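Section 4. Loading the Julholm Audio Walk Before Your Visit

The Julholm walk covers the old harbor, the rope market and the hill chapels. Signal is weak past the market, so load the full tour while you still have Wi-Fi. You need 400 MB of free space.

1. Open the Jakico guide app and tap Places.
2. Choose Julholm, then Full Walk.
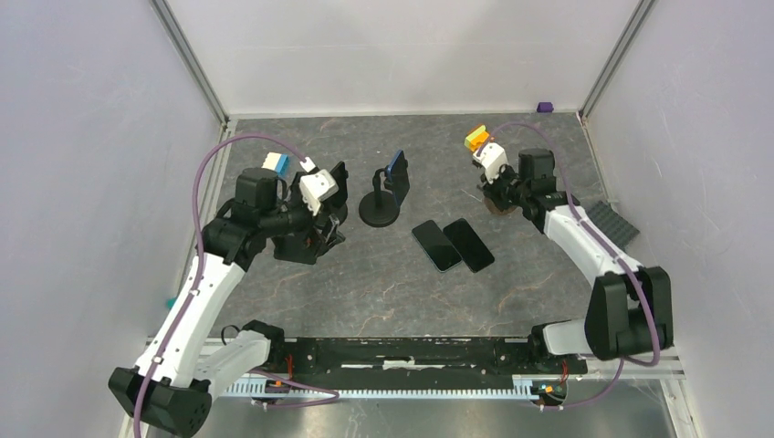

3. Tap Download and wait for the green check mark.
4. Pick a language. You can change it later without loading the tour again.

Note: Tours loaded before 13/07/2021 do not include the Nouri Gate stop. Delete the old copy first. 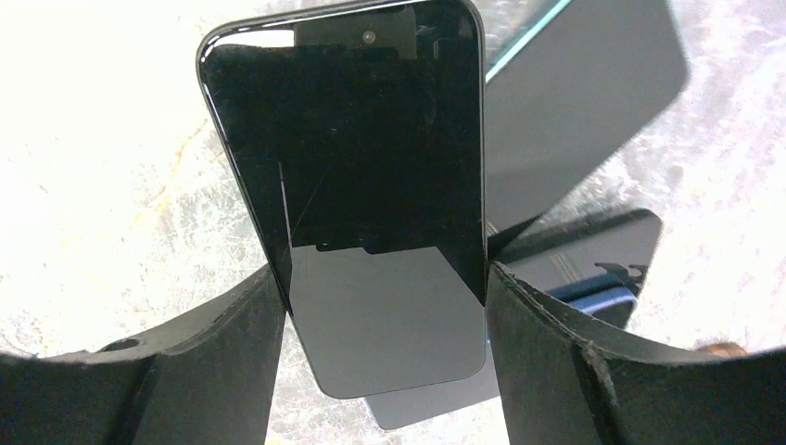 The tour starts each stop by itself when you come within 300 feet of a marker. Location must be set to Always. The audio keeps playing with the display switched off, as on the black phone here, and this saves a good deal of battery on the climb. Fine scratches on the glass like these do not affect playback.

5. At the harbor steps, tap Start Walk.
6. Put the phone away and follow the spoken directions.
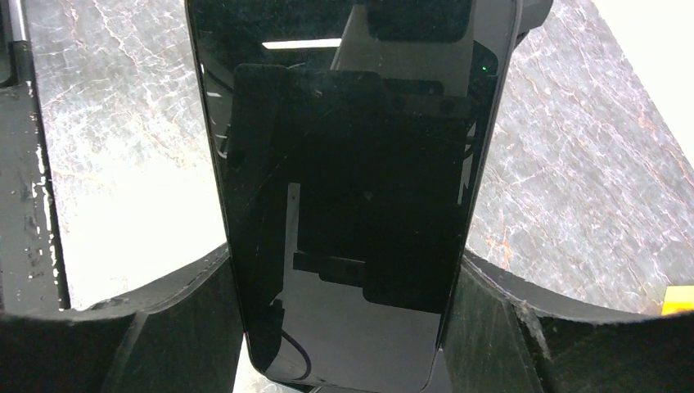
Stop 2 is the Asano House, where the guide asks you to match an old street view to the one in front of you. Hold the phone upright for this. A dark, glossy screen can throw back an overhead light as a white streak - turn up the brightness or step into shade.

Caution: The chapel path has 81 uneven steps and no handrail. Stop walking before you look at the map.

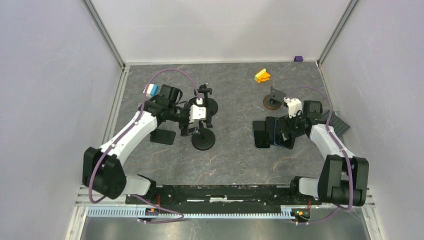
7. At the last chapel, tap End Walk to turn off location tracking.

The upper path is closed in January. The app then sends you back by the harbor road.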